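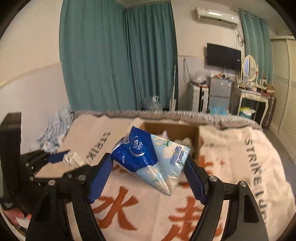

**Speaker notes: Small supplies in guest rooms**
Housekeeping induction, Pinheiro residence
Presenter: Inês Cordeiro, Guest Services
3/11/26

*Opening*

Good morning, and welcome to the second part of the induction. My colleague Florêncio Valente has covered linen and laundry. My part concerns the small items placed in each room before arrival: tissues, soap, water glasses and the information card.

*Tissues*

- The residence now uses soft packs in place of boxes. The pack on the opening slide is a Vinda one, in its clear wrap.
- Each room receives two packs, one at the bedside and one in the bathroom.
- Sealed packs only. An opened pack is removed at departure, even if it is nearly full.
- Packs may be set on the bed while the room is being prepared. They must be in their final place before the bedspread is straightened.

(Pause. Ask whether the floor teams have enough shelf space for the July delivery.)

*Stock*

The store room on the ground floor holds 235 packs when full. Rui Rebelo places a new order when the count falls to 100. Please write down what you take on the sheet inside the door, with your floor and initials.

*Bed coverings*

Printed covers are kept for the family rooms. Lay them with the lettering readable from the foot of the bed, and smooth the cloth from the center outward. Covers with marks or pulled threads go to Nuno Marinho.

*Practice*

Groups of 3, one room per group. Allow time for questions, then hand over to Vinh Lục for the session on keys and access.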